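맥키넌 목재 가공장 견학 보고

2021년 4월 18일
글: 지역산업연구회 편집실

본 연구회는 이브콤 지구에 위치한 맥키넌 목재 가공장을 방문하여 원목 반입부터 건조, 재단, 표면 마감에 이르는 공정을 견학하였다. 이번 방문은 지난해 12월에 예정되었다가 연기된 것으로, 가공장 측의 협조를 얻어 오전과 오후로 나누어 진행되었다.

오전 일정은 사무동 회의실에서 열린 사업 현황 설명으로 시작되었다. 맥키넌은 가구용 판재와 계단재를 주로 생산하며, 현재 139명이 근무하고 있다. 원목은 대부분 드랄트스테드의 집하장을 거쳐 들어오고, 일부 수종은 비르넨의 제재소에서 1차 가공을 마친 상태로 공급된다. 설명을 맡은 생산관리 부서는 최근 운송 일정이 불규칙해져 야적장의 보관 물량을 늘렸다고 밝혔다.

이어 방문단은 야적장으로 이동하였다. 원목은 반입 일자와 수종에 따라 구획별로 적재되어 있었으며, 각 구획 입구에는 함수율 측정 기록지가 비치되어 있었다. 살수 설비는 기온이 오르는 시기에만 가동한다. 야적장 동쪽의 배수로는 지난겨울에 정비를 마쳤으나, 통로 일부는 노면이 고르지 않아 보행에 주의가 필요하였다.

건조동에는 건조실 5기가 설치되어 있다. 한 건조실의 최대 적재량은 160세제곱미터이며, 수종과 두께에 따라 온도와 습도를 단계적으로 조절한다. 담당 부서에 따르면 두꺼운 계단재는 건조 기간이 길어 출하 계획을 세우는 데 가장 큰 변수가 된다. 급하게 건조한 판재는 내부에 응력이 남아 재단 후 휘어질 수 있으므로, 건조를 마친 뒤에도 별도의 안정 기간을 둔다. 방문단의 질의는 이 부분에 집중되었으며, 에너지 비용에 관한 질문에는 폐목 보일러의 열을 건조실에 활용하고 있다는 답변이 있었다.

점심 식사 후에는 재단동을 견학하였다. 재단동은 소음이 커서 청력 보호구를 착용한 상태로 90분간 관람하였다. 옹이와 갈라짐이 있는 부분을 표시한 뒤 길이별로 절단하고, 남은 짧은 부재는 집성재 원료로 분류한다. 방문단 가운데 소규모 공방을 운영하는 회원들은 짧은 부재의 소량 판매 가능 여부를 문의하였으며, 가공장 측은 내부 검토 후 회신하기로 하였다.

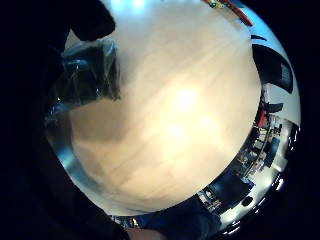 마감 공정에서는 판재의 등급을 정하는 기준에 관한 설명을 들었다. 등급은 옹이의 크기, 색의 균일성, 결의 방향을 종합하여 판정한다. 밝은 색의 목재는 표면에 조명이 강하게 반사되면 그 주변의 옅은 결을 알아보기 어려운데, 사진 속 밝은 목재 면에서도 비스듬히 흐르는 결은 희미하고 중앙의 반사광이 먼저 눈에 들어온다. 이에 따라 검사 담당자는 판재를 여러 각도에서 확인하며, 판정이 엇갈리는 경우에는 다른 담당자가 다시 검사한다. 도장 제품은 도장 전과 후에 각각 검사를 받는다.

마지막 순서인 질의응답에서는 인력 양성과 지역 학교와의 연계 방안이 논의되었다. 가공장 측은 현장 실습생의 숙소 확보가 당면 과제라고 설명하였고, 본 연구회는 이브콤 지구 내 이용 가능한 시설의 목록을 정리하여 전달하기로 하였다. 견학 당일 배포된 공정 안내 자료는 연구회 자료실에서 열람할 수 있으며, 외부 반출은 허용되지 않는다. 다음 견학지는 비르넨의 제재소로, 참가 신청 방법은 회원 공지를 통하여 별도로 안내한다.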